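Visit report: the two-arm sorting cell at Skulel

I went to the Skulel open day on 15 September 2026 mainly to see how they look after their small sorting cell. Theerawat Khamphan, who runs it, gave us the better part of the afternoon. The cell was put in by Jurska in March and has 56 hours on the current gripper fingers.
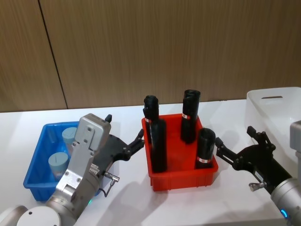 Setting up starts with the table. Khamphan wipes it down, then checks each arm's home position against a card kept by the controller. The trays go on last. With the blue one on the left and the red one in the middle, each arm has a tray close to it, and the grippers can come at the black rolls from either side. He said the layout took two tries to get right.

Cables get the most attention. He runs a hand along each one before power-up and feels for stiff spots near the connectors - a worn lead shows up first as a gripper that is slow to close.

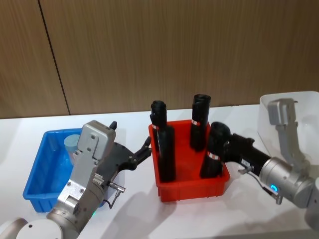
Weekly checks

Finger screws are checked with a small torque driver and the pads are cleaned with a dry cloth. Biller supplies the spare fingers, and the log had 117 entries when I looked through it. Most were one line long.

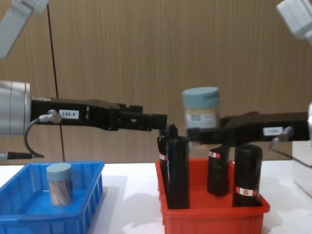

How long does it take to change a set of fingers?
Roughly 2 minutes an arm, plus a slow test run afterwards.

The only proper repair so far was a wrist connector, which Ferraro replaced on site. The arm had to be zeroed again before it went back to work.

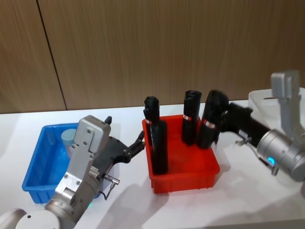 Who is allowed to reset the cell after a stop?
Khamphan and the shift lead. Anyone can press the stop button, but the restart needs a key.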